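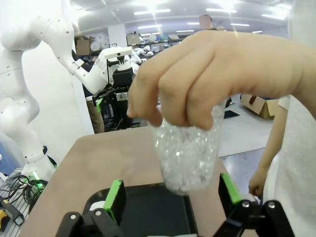
Ticket: Bookings confirmation emails not arriving for some customers
Opened: 10 Apr 2025
Product: Prirkell Bookings, hosted plan
Status: Resolved, left open for comments

Original message

Hello again, and thank you for being so patient with me over the gift voucher muddle in December, which I still feel a bit sheepish about. This one is a different sort of problem and I've tried to write everything down in order so that you don't have to drag it out of me.

We run evening and weekend craft classes in Parkis, 12 places to a class, and everything goes through your booking page. Since the start of the week people have been ringing to ask whether their place is safe, as they've paid but had no email. I can see every one of those bookings in the calendar and the money has come through perfectly well. It's only the email that's missing. Not everybody is affected either! Plenty of people got theirs within a minute or so, including my sister, who books under her work address.

Things I've tried so far, for what they're worth:

Pressed "Resend confirmation" on 6 bookings. It says "Sent" in green each time. Two people rang back to say it had come, the other four had nothing.

Asked the four to look in their junk folders. Nothing there.

Changed the wording of the confirmation to something very short, in case it was the long paragraph on parking that was upsetting things. No difference, so I've put the parking back in.

Logged out, logged in again, tried the other computer.

The only thing I can think of that changed is that we moved our website from Hikholm to Herrera at the weekend. The booking page stayed where it was with you, so I didn't think it mattered, but I'd sooner mention it and look silly.

Reply from support

Good morning, and you don't look silly in the least. The website move is almost certainly the cause, and your list saved us a good deal of time.

Your confirmations go out from our servers but carry your own address as the sender. For that to work, your domain has a few settings that tell the outside world we're allowed to send on your behalf. Those used to sit with Hikholm. When the domain moved, the new account started with a fresh set and ours weren't copied over. Some mail providers are relaxed about that and deliver anyway. Others refuse the message outright, and that would explain why it never reached a junk folder.

Could you sign in to Herrera, find the page called DNS records, and add the two entries listed in your Prirkell account under Settings, Email, Sender domain? One is marked TXT and the other CNAME. Please use the copy button beside each one, as they're long and a stray space will spoil them. Leave the box marked TTL at 300.

Customer

Done, I think. The first one went in happily. The second came up red and said "record already exists"?

Support

That will be an old entry brought across in the move. Open it, choose Edit, and paste the new value over the top.

Customer

It's gone green! I had a cup of tea, resent the four stubborn ones, and three have rung or written to say they've got it. The fourth had typed her address with a comma in it, bless her, so I've corrected that and hers has gone through as well.

One last thing while I have you. Is there any way of resending to everyone who booked this week, without pressing the button on each?

Support

Yes, go to Bookings, filter by date, tick the box at the top and choose "Resend to selected". The limit is 270 at a time, so you should be well inside it. Customers who had the first email will get a second copy, and you may like to add a line at the top to say so.

Customer

All sent, with a line at the top. Thank you ever so much. Please keep this open until Monday in case anyone else rings.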